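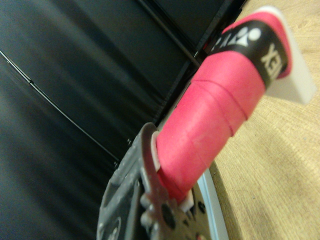

Vidal Replacement Overgrip is supplied by Nonuvside to schools, clubs and public recreation departments that maintain their own rackets. The tape is sold in single rolls and in bulk cartons, and is intended to be applied over an existing base grip. Correct application is the same for every color. Each turn should overlap the one before it at a slant, as on the pink handle, where the edges of the wraps stand up as faint ridges, and the upper end should be held in place with a finishing band. A black band with white lettering is common on branded rackets; the bands supplied with Vidal tape are plain.

By Aitana Pastor, Equipment Catalog
May 30, 2000

Selection

The tape is offered in two surface types. Vidal Dry is recommended for indoor halls and for players who perspire heavily. Vidal Tack has a softer feel and is generally preferred by younger players. Both types may be used on badminton, squash and tennis rackets. Tape for tennis rackets should be ordered in the long cut, as the standard cut will not cover a full tennis handle with the proper overlap.

Institutional orders

Bulk cartons are packed at the Wukville warehouse and hold rolls of one color only. Mixed cartons were discontinued in April. Customers who require several colors for team use should place a separate line on the order form for each. Accounts with an annual volume above 3,000 rolls are assigned to Bonifacio Echevarría, to whom requests for scheduled delivery should be addressed in writing.
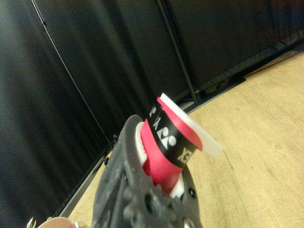

Orders received before noon are shipped within 4 business days. Returns are accepted on unopened cartons only, and the packing slip must be enclosed.

Care and storage

Rolls should be kept in their sleeves, away from direct sunlight and heating pipes. A fitted overgrip may be wiped with a damp cloth and left to dry at room temperature. Solvents and household sprays will damage the surface. In regular club use, replacement every 3 weeks is advised.

Related items
Handow Base Grip, standard and long cut
Vidal Finishing Bands, carton
Handow Racket Storage Rack, wall model
Nonuvside String Price List

Receive the Nonuvside equipment bulletin by e-mail. Enter your address to subscribe.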